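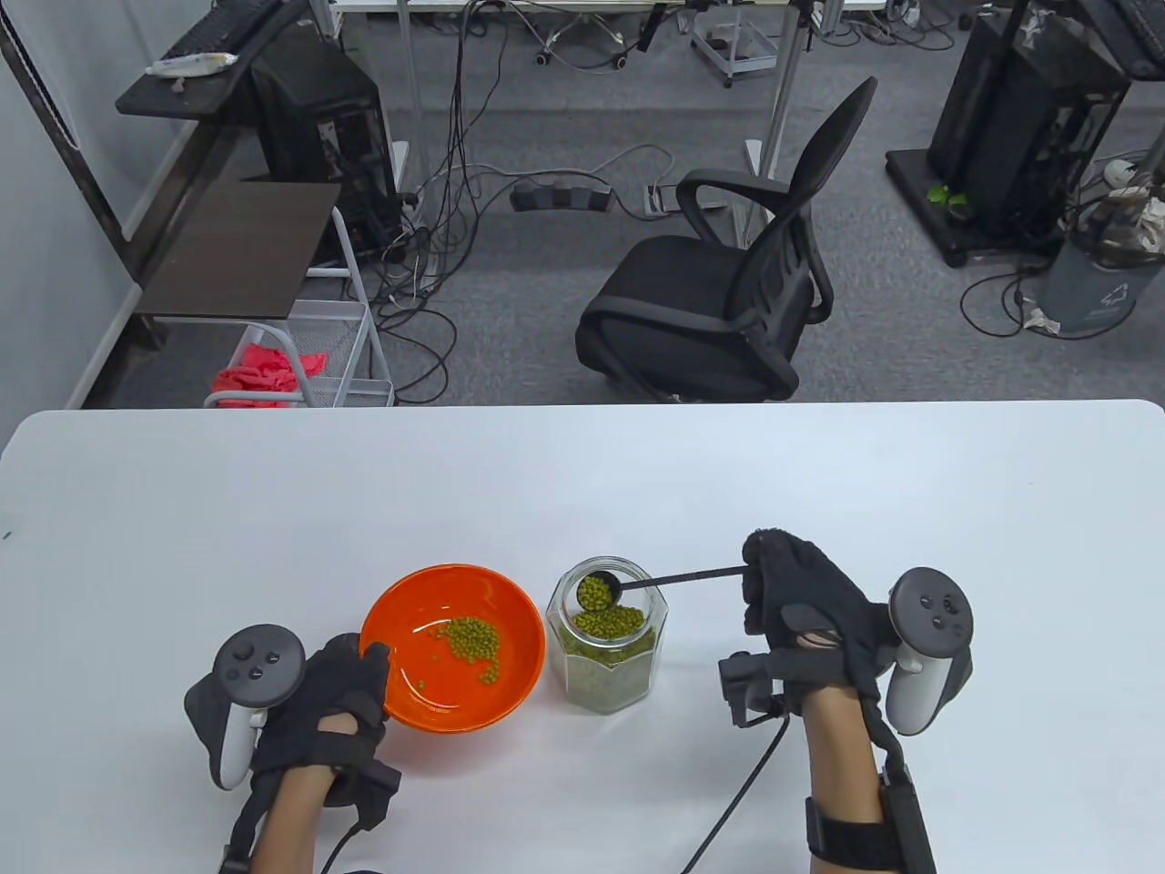

Spyros Petek wanted to know whether he'd be allowed to have a go himself, and whether it was harder than it sounds to teach a robot to spoon beans. Yes, Spyros, and yes! We got that same question over and over by email once word went around that we were opening the doors at Plekel, so I figured I'd just put everything in one place and send it out to everybody.

FOR IMMEDIATE RELEASE
Aug 22, 2025

Plekel opens its robot teaching floor to visitors this November

Hi all. I run the visits program at Plekel, and I'm the person who answers the phone when you call to ask where to park (behind the Bošković building, and please leave the loading bay clear). We've done small tours before, a few people at a time, mostly students and the occasional brave parent. This fall we're doing it properly, with a full open day, live demonstrations at the tables and as much coffee as the machine can stand.

The day is built around our kitchen tasks. These are small jobs you do without thinking: scooping, pouring, stacking, putting a lid back on. A person does the job by hand wearing gloves and tracking gear, and the movements get recorded. We also record the same kinds of jobs with a hand-held gripper, so the robot gets to learn from something shaped a lot more like its own hand. All of that goes into Budeo, our training software, and Budeo is what the arms run on when it's their turn.

I tried the mung bean task in my first week and thought it would be a breeze. You move beans from a jar to a bowl with a spoon. My grandmother could do it while yelling at the radio. Well, I flung beans everywhere, and I was picking them out of my shoes at dinner. A spoonful of beans wants to roll off in every direction, and you don't notice how much your wrist is doing until you have a controller strapped to your hand. I got better by the end of the afternoon (a little).

We've now recorded 589 runs of the bean task, by 37 different people, and I love that no two of them do it the same way. There are careful scoopers and there are shovelers. We keep both kinds, as long as the beans end up in the bowl. 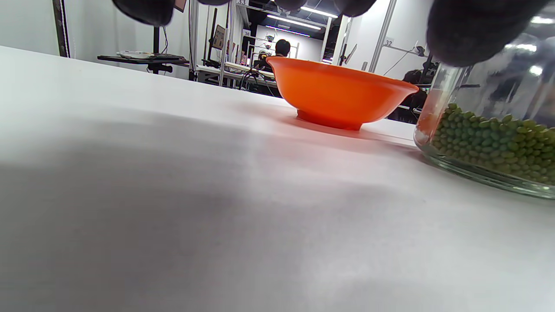 What you'll see on the day

Doors open at 10 in the morning. The first demonstration starts half an hour later and they run back to back until we break for lunch. Each one begins with a person doing the task at a table, talking you through it as they go. Then we move over to the robot side and let an arm try a job it has been trained on. Sometimes it does great. Sometimes it goes after the spoon like it's mad at it, and we'll tell you what we think went wrong, which is my favorite part of any tour.

In the afternoon it's your turn. We'll fit you with the gloves and let you record a run of your own, and you can watch it play back on a screen afterward. You can also ask us to delete it before you leave, no hard feelings. The hand-held gripper will be out too, and kids tend to go straight for that one. Anyone under 12 needs a grown-up standing with them.

Our friends at Kenero are coming in to talk about the wrist straps and why the early ones drove everyone crazy. I've heard a version of this talk and it's a lot funnier than a talk about straps has any right to be.

How to get a place

We have room for 93 visitors, and that's a hard limit from the fire marshal, so please sign up ahead of time through the visits page on our site. It's free. If you're bringing a school group, call me first and I'll set aside a slot for you in the morning, when it's quieter. The exact date goes up on the visits page as soon as the building confirms it.

Wear closed shoes and leave your big bags in the car if you can. Roll-up sleeves are a good idea if you want to try the gear, as part of it straps around the forearm. The whole floor is step-free, and there's an elevator from the parking level. Photos are fine at the tables, but please ask before you film anybody's screen.

Reporters are welcome all day. If you'd like time with the team away from the crowd, we're holding 2 interview slots after the last demonstration, so tell me early which one you want.

Questions go to the visits desk at Plekel, weekdays until 4. If I don't pick up, I'm out on the floor, so leave a message and I'll call you back the same day.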